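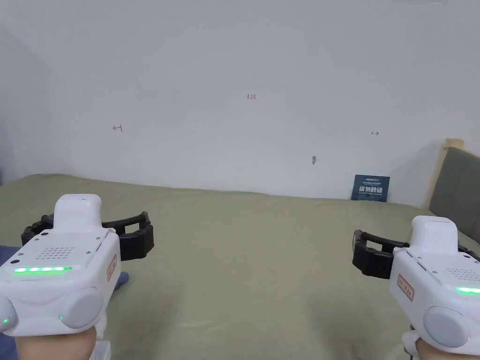 Crédit photo : Lingyun Yu / Forholm

Draps-housses : entretien, pose et réparation de l'élastique

Mis à jour le 13 décembre 2021

Un drap-housse s'use d'abord par l'élastique, ensuite par la zone centrale, rarement par les coutures. Les indications suivantes concernent le coton (percale, satin, jersey) et les mélanges coton-polyester. Le lin et la flanelle ont leur propre fiche.

Choisir la bonne profondeur de bonnet

Mesurer l'épaisseur du matelas au milieu d'un grand côté, surmatelas compris, sans comprimer. Le bonnet doit dépasser cette mesure de plusieurs centimètres pour se replier sous le matelas. Un bonnet trop court remonte aux angles pendant la nuit et fatigue l'élastique. Un bonnet trop profond fait des plis, mais ne s'abîme pas plus vite. En percale non prélavée, prévoir une marge supplémentaire pour le retrait au premier lavage.

Lavage

Retourner le drap sur l'envers. Vider les coins, où se logent chaussettes et taies. Laver à 40 °C pour les teintes moyennes (vert sauge, gris, terracotta), à 60 °C pour le blanc si l'étiquette l'autorise. Les verts et les bleus grisés marquent facilement au contact des produits contenant un agent de blanchiment : utiliser une lessive pour couleurs, liquide de préférence, la poudre mal dissoute pouvant laisser des traces claires. Pas d'adoucissant sur le jersey, qui perd son ressort.

Ne pas remplir le tambour à plus des deux tiers. Un drap-housse lavé avec une housse de couette finit presque toujours à l'intérieur de celle-ci ; fermer les boutons avant de lancer le cycle.

Séchage

Sur fil, suspendre par un grand côté, élastique vers le bas, pinces placées sur le plat du tissu. Au sèche-linge, température basse et arrêt avant séchage complet. La chaleur répétée durcit le caoutchouc de l'élastique, qui craque ensuite quand on l'étire : à ce stade, il faut le remplacer.

Pose

Commencer par les deux angles de la tête de lit, puis tirer en diagonale vers le pied. La couture de chaque coin doit tomber sur l'arête verticale du matelas. Lisser à la main du centre vers les bords. Si le drap bouge malgré tout, des bretelles à pinces passées sous le matelas suffisent. Le modèle Tadik convient aux tissus fins ; serrer sans excès sur le jersey.

Remplacer l'élastique

Fournitures : élastique plat de 10 mm, découd-vite, épingle à nourrice, fil polyester. Pour un bonnet élastiqué sur tout le pourtour, acheter 3 m et couper après essai.

Ouvrir la coulisse sur 2 cm, près d'un coin. Accrocher le nouvel élastique à l'extrémité de l'ancien par quelques points solides, puis tirer l'ancien : le neuf prend sa place. Si l'ancien est rompu, passer par l'épingle. Superposer les deux bouts, piquer en zigzag, refermer la coulisse.

Sur certains draps, l'élastique est cousu directement dans l'ourlet. Ne pas découdre : poser une coulisse en biais par-dessus.

Pliage

Emboîter les coins deux par deux, endroit contre endroit, puis rabattre les bords élastiqués vers l'intérieur pour obtenir un rectangle. Plier en trois dans la longueur, puis selon la profondeur de l'étagère. Ranger au sec, hors sac plastique.

Fiche rédigée par Xiuying Han, relue par Benedek Virág.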